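How to Clear Off Your Desk and Keep It That Way Until at Least September
Posted by Bit-na Ki, Mar 8, 2017 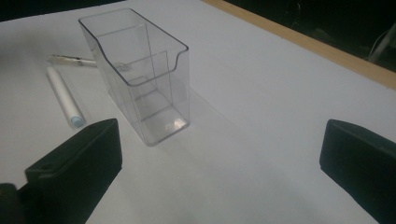 A clear plastic holder and a silver-and-white pen on a white tabletop.

I have written 71 posts for this site and most of them were typed with my elbows held in the air, there being no room to put them down. Last month I lost a sandwich on my desk. I will not be discussing how long it took to find. What follows is the method I used afterward, which takes one afternoon and needs a trash bag, a cardboard box, a damp cloth and a low opinion of your own filing.

Before you start

Cancel anything you had planned after lunch. Put your phone in another room. If you live with someone who likes to stand in the doorway and say "Oh, you're finally doing it," send them out for milk.

Step 1. Take everything off

Yes, everything, including the lamp. Put it all on the floor or the bed. The bed is better, as you will want to sleep later and this gives the project a deadline. Do not sort while you carry. If you stop to read a birthday card from 2009 you are finished, and so is the afternoon.

Step 2. Wipe the desk

You'll find rings from mugs you no longer own. Warm water and a drop of dish soap will get most of them. For the sticky patch where a label used to be, rub in a little cooking oil, leave it while you have a coffee, then wipe it again with soap.

Step 3. Make three piles

Pile one is for things you used this week. Pile two is for things that belong in some other room (screwdrivers, spoons, one sock). Pile three is for everything else, and it will be enormous.

Go quickly. My sister-in-law Sun-ja Do did hers with a kitchen timer and was through in 50 minutes, and she has brought it up at two family dinners.

Step 4. Test the pens

Scribble with each one on the back of an envelope. If it skips, throw it out. Don't lick it, don't run it under the hot tap, and don't put it back in the cup for Future You, who has enough problems. Keep three that work and a pencil. A bonus pen is fine if it's a nice one.

Step 5. Deal with the paper

Bills still to be paid go in one folder. Things you need for taxes go in another. Manuals can go, unless the machine is older than the internet. I kept the booklet for my Zalis label maker for six years and threw out the label maker first.

Shred anything with an account number on it. Recycle the rest before you get sentimental.

Step 6. Put back pile one

Only pile one. Set the things you reach for on the side of the hand you write with, and the lamp on the other side so you aren't working in your own shadow. Small items need something with walls or they will wander. A jar works, so does a mug with a broken handle. You don't need the Skollow bamboo desk system. I own the Skollow bamboo desk system. It is in pile three.

Step 7. Box up pile three

Tape it shut, write "September" on the lid and put it in a closet. When September comes, anything you haven't gone digging for can be given away unopened. Peeking starts the clock again.

Keeping it clear

Two minutes at the end of the day, mugs first. Mail gets opened standing up, next to the recycling. Eat lunch somewhere else.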